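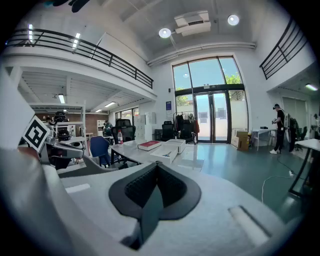
Senell Home Energy Monitor

Print this page | E-mail this page

Your electric bill shows up once a month with one large number on it and no explanation. Imagine a grocery store that worked this way. The Senell clips into your breaker panel and splits that number up by circuit, so you can finally find out what the basement has been doing.

What it does

Up to 16 circuits are measured separately, every 3 seconds, and the readings go to a small wall display and to any phone or laptop on your home network. There's no monthly fee. There's no app that wants to be your friend. If your internet goes down, the Senell keeps recording, and you can look at last August's air conditioning in complete privacy, which is probably how you'd want to do it.

The display shows watts by default. Hold the left button to switch to dollars. Some households switch back fairly quickly.

What it doesn't do

It won't lower your bill. You have to do that part, usually by walking over to something and turning it off. Parisa Babaei, who wrote the firmware, put the Senell on her own panel and found a second refrigerator in the garage using 1,515 watt-hours a day to chill a jar of mustard. The Senell reported this without comment. The mustard has been moved.

It also won't tell you who left the space heater on. We've had requests.

In the box

Senell base unit
16 clip-on current sensors, numbered
Wall display with 78-inch cable
Screws, anchors, and a sheet of circuit labels (including two that say "Mystery")
Printed manual, written by Constanza Garrido and meant to be read before installation

Installation

The sensors go inside your breaker panel, so please hire a licensed electrician. If your brother-in-law is handy, he can hold the flashlight. The job is usually short unless your panel was labeled by a previous owner in pencil - then allow the afternoon.

Fits most single-phase and split-phase home panels. Not for outdoor use. If you have rooftop solar, order the Pletirance add-on sensor pair as well; without it the Senell can't tell power coming in from power going out and will give you a very cheerful, very wrong total.

Warranty and returns

Every Hinulix monitor is covered for 3 years against defects. Returns are accepted in original packaging, and "I didn't like what it said" is a valid reason - there's a checkbox for it on the form. Replacement sensors are sold singly. Have the number printed on the old one handy when you order.

Print this page | E-mail this page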